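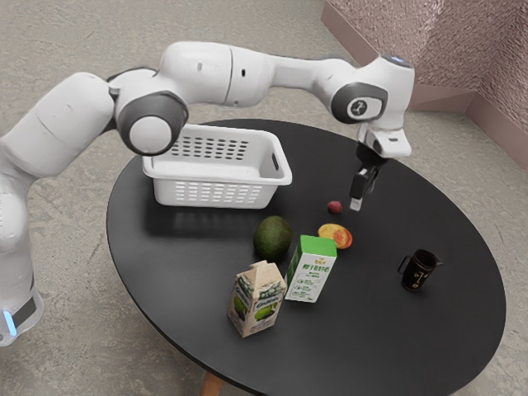
Adhiambo Kimaro would like to know how many of the 3,002 passes involved a peach that had been left out overnight. She put the question in writing to the authors of the Kaushik code, the new voluntary rules for robot arms that pack groceries beside people, and had received no answer when this item was filed.

It's a fair thing to ask. The code was published on 2026-09-23 and runs to 16 pages. Nine of those set out what a supplier has to show before an arm can carry the code's mark, and most of what has to be shown can be shown on a computer. Brilgate, which drafted the test section and is also the first company to meet it, ran 3,002 simulated packing tasks to qualify. It ran two on a real bench.

The simulated bench is a tidy place. A white arm works over a round, glossy black table set with a basket, an avocado, a plum, half a peach, a couple of drink cartons and a mug. The fruit sits in one small cluster. There is plenty of bare table on the mug's side.

Anyone who has stood at the packing end of a Gunell depot will recognise the groceries and very little else. Produce comes down the line in a heap. Labels peel, punnets leak, and someone always reaches in to rescue the eggs.

Shalini Joshi chaired the drafting group and defends the balance between software and bench. Simulation, she said, lets a supplier try thousands of layouts in an afternoon with no risk to staff, and small firms could never afford the same number of physical trials. "If we'd demanded bench work for everything, we'd have a code with one signatory," she said.

At the moment it has one signatory.

The rules themselves are sensible enough in places. An arm must stop when a hand comes within 50 centimetres of the gripper. Operators must record any change to the gripper fingers, even a swap of worn tips for new ones of the same model. Near misses go in a log that workers are entitled to read, and a supplier can't ask them to sign anything before they do. Depots have been asking for that last one for years.

The trouble is in clause 7, which deals with evidence. A simulated trial counts as equal to a physical trial "where the virtual environment is representative of the intended workplace." The code doesn't say who decides whether it is. There is no required comparison between what the software predicted and what the arm did on the bench, and no minimum for how crowded a table has to be. Friction, the property that decides whether a plum stays put between two fingers, is mentioned once, in a footnote, as a matter for the supplier's judgement.

Nor is there anything about soft or cut fruit. A halved peach in software has whatever firmness its modeller gave it, and clause 7 doesn't ask for the value to be disclosed. The same goes for cartons, which bulge or buckle depending on how full they are. A supplier could treat every one as a solid block and still comply.

Geeta Saxena, safety representative at the Gunell depot, said members had asked for three changes during the comment period: a published list of simulation settings, a bench trial at each new site, and a rule that the person signing off the results can't be on the supplier's payroll. None made it into the final text. The response they got, she said, was a paragraph thanking them for their engagement.

"We're not against the arms," she said. "The wrist injuries on that line are awful and I'd be glad to see the back of them. But I've been handed a certificate for a table I've never worked at."

Brilgate supplied a short statement saying its simulated trials had been "extensive and varied" and that both bench trials had finished without an unplanned stop. It declined to release the settings, citing commercial sensitivity, and would not say which layouts had been repeated on the bench. Asked whether any of the simulated tasks had failed, the company said results were reported in line with the code. The code requires only the number of completed passes.

Rival supplier Mastetti has not signed. Its compliance lead, Shu-fen Leung, said the company supported a common standard but would hold off until clause 7 was tightened, as it would otherwise be spending money on bench work that earned it nothing under the rules. Mastetti took part in the first two drafting meetings and then stopped attending. Joshi said the door was open. Leung said she had seen the minutes.

The code has no force in law. It matters because buyers are already leaning on it: the Gunell depot's tender for packing arms names the mark as a condition, and the tender was written before the final text was out. Ritu Dubey, procurement manager for the depot's owner, confirmed the wording and said it would be looked at again if "significant concerns" were raised. Saxena's letter raising them is dated the week before.

A review of the code is scheduled for next September. Submissions on clause 7 can be lodged with the drafting group until then, though the group has not yet said whether it will publish them.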